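Netamis open day: your questions, answered by someone who went in doubtful

I was asked to put this page together for members after our September visit to the Netamis workshop. I have kept the sales talk out of it. Trinity Szabo checked the facts and disagrees with me on two points, marked below.

What did they show us?

A robot arm doing table work: picking up small blocks and putting them in a wicker basket, then some folding of cloth. Yasuo Matsuda ran the arm and Ayane Takeda took questions.

Was it working by itself?

Partly. Ask this early, as it isn't on the handout. For the first half Yasuo was steering it by hand from a second set of controls. The block picking after the tea break was the arm on its own, and it was noticeably slower.

How good is it?

Their figure is 1,628 clean picks out of 2,508 tries. I worked that out at just under 65 per cent, which Ayane confirmed when pressed. The poster in the entrance only gave the first number. Trinity thinks this is fair for an early version. I think a poster with half a sum on it is a poor start.
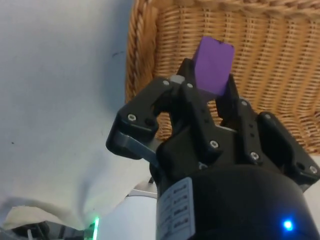

Blocks are also about the kindest thing you could ask a gripper to hold. They have flat sides, they don't squash and they don't slide about inside a bag. I asked to see it try a bunch of keys and was told that was planned for the next version, Ornumora.

Did the cloth folding work?

Once, with a tea towel. The second go was stopped and we moved on to questions. Trinity would like it noted that the towel was a thick one.

Is it safe to stand near?

We were kept behind a taped line. Uthai Chuensuk had a stop button in his hand throughout and used it once, when a visitor leaned over. It stopped at once. No complaints from me there.

Will it replace anyone's job?

They said no. They also said it could run all night. You may put those together as you like.

Can I go to the next one?

Yes. Places are limited to 15 per session and there were 109 names on the list when I last asked. Write to Theerawat Suksawat at the front office. The session starts at 2pm, and the first 20 minutes are a film you can safely miss.

Is there parking?

Not on site. Use the Deneo car park opposite and bring coins.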